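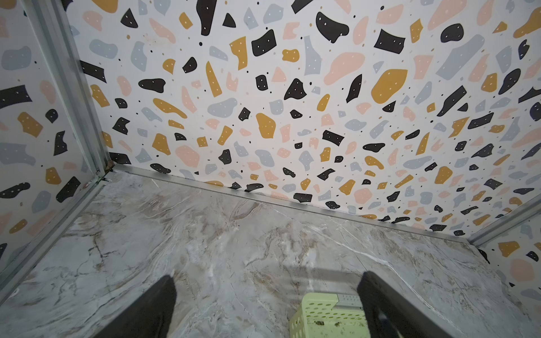 水边来信，2026年5月号：把浮漂竿从床底下翻出来

各位好！这一期本来打算写狗鱼开竿的事，草稿都写了大半页，结果写着写着发现自己满脑子都是浮漂。那就写浮漂吧。狗鱼的事往后挪一挪，反正那几条狗鱼也没有要等我的意思。

事情是这样的。去年一整个秋天我都在Denduvach水库甩路亚，软饵、勺子、米诺，盒子越背越重，肩膀越来越疼，鱼倒是没见多。九月有一回，我沿着北岸从水坝一直走到Erkari河口，一路走一路抛，天快黑了才往回走，手里除了一团挂底扯断的线什么都没有。河口那边坐着一个老先生，小马扎，一根细竿，一个红头浮漂，面前的水里隔一会儿就起一条拟鲤，隔一会儿又起一条河鲈。他也不着急，摘钩，放回去，再捏一点面包。我站在他后面看了好久（离得挺远的，怕影子落到水上），回家路上一直在想，我有多少年没盯过浮漂了？

小时候学钓鱼，谁不是从浮漂开始的呢。后来买了第一支纺车轮，就觉得浮漂是小孩玩意儿，再后来看视频看多了，觉得不抛个几十米出去都不好意思说自己在钓鱼。一个冬天过去，今年冰一化我就把旧竿子从床底下拖出来了。竿子四米长，第二节的漆磨掉了一块，竿梢倒还好好的。

先说线组，我知道有人只看这一段

我现在用的线组特别简单，简单到写出来有点不好意思。主线用细一点的尼龙线，子线再细一号，漂是最普通的细长立漂，咬铅夹成一串，越往下越小，最下面那一颗离钩子一拃左右。钩子用小号细条的，挂红虫或者半截蚯蚓都行。

调漂我走过弯路。最开始我总把漂调得很高，露出水面一大截，图个看得清楚，结果河鲈还好，它嘴大，一口就拖走了，拟鲤就完全不行，它们轻轻一抿，漂只是抖一下，等我反应过来饵已经没了。后来我一点一点加铅，加到只剩漂尖一小截在水上，中鱼才多起来。眼睛累是真累，特别是有小浪的时候，漂尖一会儿有一会儿没，看得人发晕。

还有底深。Denduvach这个地方水位变得厉害，春天放水和蓄水的时候，同一个位置今天和下礼拜能差出一截来。每次坐下先找底，别偷懒！我就偷过懒，按上次的深度直接下钩，坐了一上午，后来一测，我的钩子一直吊在半水里，离底老远。也难怪鱼不搭理我。找底的办法大家都有自己的一套，我是在钩子上夹一块重铅，垂直放下去，看漂沉不沉：沉了就把漂往上推，躺平了就往下推，来回几次就准了。测完记得把那块铅摘掉，别问我为什么要特意写这一句。

断子线这件事我也想说两句。子线一定要比主线细，挂底的时候断在下面，漂还能回来。我从前图省事，主线直接绑钩，有一次挂在水下的树根上，一扯，从竿梢那里断了，漂竖在水面上，离岸就那么一点点，风一吹慢慢往对岸去了。那个漂是我很喜欢的一个，到现在还惦记着。
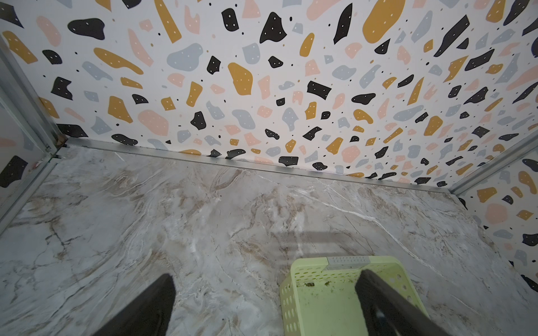 饵的问题，我得承认自己试得不够多，所以大家听听就好。早春水凉，我觉得活饵比面包好使，蚯蚓剪成小段，味道散得开，鱼也不用张大嘴。等水温上来了，拟鲤就开始认甜玉米和面包糠，这时候如果还挂蚯蚓，来的多半是小河鲈，一条接一条，吞得还特别深，摘钩很麻烦。摘钩器一定要带，细长的那种，绑一截鲜艳的绳子挂在胸前。我的摘钩器掉在草里找不着不止一次了，后来才想起来绑绳子。

打窝我打得很轻。以前听人讲，窝要重，把鱼群留住，我照做了，一上来扔了一大堆，结果鱼是来了，可它们只吃窝料不吃钩，在那儿冒泡冒了半天，我坐在边上干看。现在改成每次就捏一小团，核桃那么大，往漂的位置丢，隔一阵再丢一团。声音小，水也不浑。团子要捏到刚好入水能散开的程度，捏得太紧了沉底半天不化，太松了半空就散成一片落在自己鞋上。这个手感没法教，多捏几回就有了。

上个月的一天早上，我又去了Erkari河口，想着碰碰运气。早上有雾，水面像一块玻璃，漂立在那儿一动不动，我差点睡过去。后来漂尖往下顿了一下，又顿了一下，然后很慢很慢地斜着走了。我抬竿，竿子弯下去，那个弯度跟路亚竿完全是两回事，整根竿子从手把到竿尖都在动，鱼稍微一扭头手心里就知道。我心想这条不小啊，肯定不小！小心翼翼溜到岸边，抄网一抄，是一条河鲈，上秤205克。

205克，各位。我那一刻高兴得跟什么似的，拿着手机想给人发照片，又怕耽误它回水里，最后照片也没拍，弯腰就放了。以前用路亚竿的时候，这么大的河鲈我是连数都懒得数的，直接拖上来，摘钩，扔回去，继续抛。换了细竿细线，同样一条鱼，能让我说上好几天。

那天后来又起了几条拟鲤，都不大，背上带点青，侧面银亮亮的，在手里滑得很。太阳一出来，雾散了，口也停了，我就收竿吃早饭。保温壶里的咖啡还是烫的，面包让窝料袋子压扁了，照吃。

说说Strömberg那家店

好几位读者问过我漂和咬铅是在哪儿买的。我都在Strömberg买，就是镇上桥头那间渔具店，门口放着一只生锈的大锚。店面窄，两个人在过道里碰上就得有一个往后退。好处是东西能上手摸，漂可以一支一支拿起来看，漂尖直不直、漆有没有气泡，在网上买是看不出来的。咬铅他家按盒卖，也肯拆开零卖，我每次都买那几种小号的，大号的我家里有一抽屉。

价钱嘛，比网上贵一点。可是红虫新鲜，冰柜里拿出来的时候都是活的，光凭这个我就愿意多走这段路。要买红虫最好上午去，下午经常就卖完了。另外提醒一句，他家尼龙线放在靠窗的架子上，挑的时候往里面拿，晒过太阳的线容易发脆。我买回来的线都会先扯一段试试，用力拉，打个结再拉，结那里不断才上轮子。

说到结。我绑钩现在只用一种，就是在钩柄上绕几圈再穿回去的那种，绕好以后一定要沾点口水再收紧。干拉的话线会发热，表面磨出一道白，看着没事，一中鱼就断。手冷的时候绑钩最要命，我现在学乖了，前一晚在厨房灯底下绑好一排，绕在线板上，到水边直接换。线板上写清楚钩号和子线粗细，用油性笔写，铅笔写的碰了水就糊成一团灰。

绑子线的长度我也改过几次。最初我绑得短，觉得灵敏，后来在水清的地方老是不吃口，放长了一些就好多了。有风浪的时候再缩短。没有什么定数，看那天鱼的脸色。

抄网和竿架也顺便讲一下吧。抄网换成橡胶网面的，鱼身上的黏液少蹭掉一些，钩子也不会缠在网眼里，从前用的那种细尼龙网，钩子一挂进去能解上半天，越解越乱，最后只好拿剪刀。竿架我只带一支前叉，后面用膝盖垫着，漂竿这么轻，手一直搭在上面也不累。有人喜欢架两根竿，我试过，眼睛顾不过来，左边刚看一眼右边的漂就没了。一根挺好。

关于岸上那点事

Denduvach北岸的小路去年冬天塌了一段，就在过了小木桥往东的地方，现在得从上面的树林里绕一下，路滑，背着东西要慢一点。春天草还没长起来，岸边看着空，其实石头缝里有不少别人留下的断线，我每次去都捡一点，揉成一团塞在口袋里，回家剪碎了再扔。鸟会被这种线缠住脚，见过一次就忘不掉。大家收竿的时候低头看一眼自己脚边，花不了多少工夫。

还有，Clunholm那个小半岛每年这时候有鸟在孵蛋，尖头那一段请绕开走，往里面一点的石滩照样能下竿，水还更深些。我以前就喜欢站在尖头上抛路亚，觉得位置好，四面都是水，现在坐在石滩那边钓浮漂，发现鱼本来就贴着那道坎走，离岸也就一竿多一点。以前我每次都把饵扔到它们头顶上方老远的地方去了，想想有点好笑。

石滩那边有一点要注意，下午风从西南来，浪正好拍过来，漂没法看。要去就赶早，风起来就换到背面的小湾子。小湾子底下有淤泥，咬钩轻，漂要再调钝一些，饵刚好躺在泥面上就行，别陷进去。

上一期我在信尾问大家，浮漂钓河鲈到底该不该一看见动就抬竿，收到的回信比我想的多，超过15封，意见分成好几派，吵得挺热闹。我自己是属于手快的那一派，漂一顿就想抬，也确实因此跑了不少鱼。 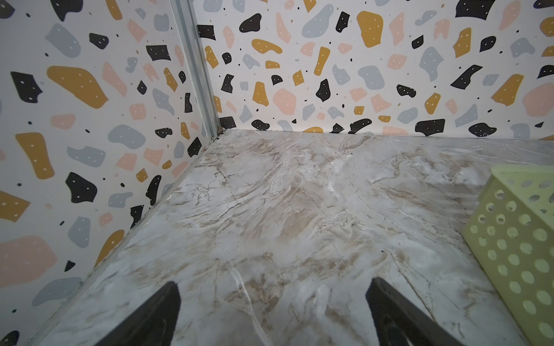

Arvid Eide在信里说，河鲈他从来都是等漂走起来再抬，头两下点动多半是鱼在试饵，嘴里还没含实，抬早了只会把整群惊散；可要是换成拟鲤，等漂走就晚了，得在第一下就动手腕，动作要小，竿尖提起来一点点就够。他还说，蚯蚓挂得太长也会骗人，鱼叼着尾巴拖，漂走得很漂亮，提上来却只剩半截虫，所以遇到这种情况他先把虫剪短，再考虑抬竿早晚的问题。

我读完觉得很有道理，第二天就去试了。剪短了虫，忍住手，漂点了两下，我没动（忍得手都在抖），它又停了，停了好一会儿，我以为走了，然后慢慢往左边斜过去，一抬，中了。再下一条我又没忍住，抬早了，空的。后面几条也是这样，一会儿忍住了一会儿没忍住。看来主要还是我这个人的毛病，跟线组没多大关系。

不过他信里还有一句我不太同意，说水清的时候漂越小越好。小漂我试过，风稍微大一点就跟着水面漂走了，底下的饵也被带着跑，看着像有口，其实什么也没有。在Denduvach这种开阔水面上，我宁可漂大半号，多夹一颗铅，稳稳当当立在那里。要是在Erkari往上走的河段，两边有树挡风，水又慢，小漂当然好用。欢迎大家继续来信跟我争，特别是常在上游钓的朋友，我那边去得少，心里没底。

也有人来信问小孩子适合用多长的竿。我的看法是短一点好，竿子太长了小孩举不住，举一会儿胳膊就酸了，酸了就想回家。线也别绑太长，比竿子短一截，提起来鱼正好荡到手边。带小孩的时候别惦记大鱼，找个小河鲈多的浅湾，红虫一挂，漂一下去就有动静，他们能玩一上午。救生衣要穿，水再浅也穿。蚯蚓让他们自己挖，挖蚯蚓的时间往往比钓鱼的时间还长，这也没关系。

下一期我打算写夜里钓浮漂，夜光棒怎么固定、头灯用什么颜色的光、晚上鱼靠岸靠得有多近。我自己刚开始学，已经把一支漂插进了头顶的树枝里，还在那儿挂着呢。谁有不容易脱落的固定办法，赶紧写信告诉我，我用的那种小胶管抛几次就松。

来信还是寄到老地址，直接回复这封信也能收到。旧漂、旧线板，不想要了也可以放在Strömberg柜台，我每次去买红虫的时候会顺手带走，修一修给刚学钓鱼的人用。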